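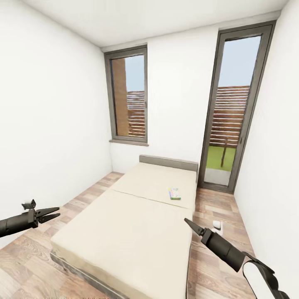
How much wall will one can cover?
A 5-liter can of Lurnudside Matte White covers a small bedroom with two coats, ceiling included, if your old paint is in decent shape. Bare drywall drinks up a lot more, so prime it first.

We love this paint! It's thick without being gloopy, it hardly spatters, and the brush marks settle out while you're still putting the lid back on. Thiện Thái, who mixes our colors, did his own hallway with it one Sunday and was finished by lunch (he did skip the closet).

It comes in 96 shades besides white. Nông, a soft mossy green, is the one we keep going back to. Ask for shade 352 if you want the same green a touch grayer.

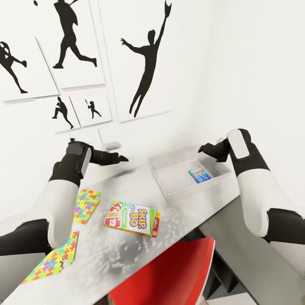

What to use with it
A Trirnono short-nap roller for the walls and a Bostar angled brush for corners and window trim. Both rinse clean in warm water. Store leftover paint indoors with the lid tapped down tight, and stir it well before touch-ups.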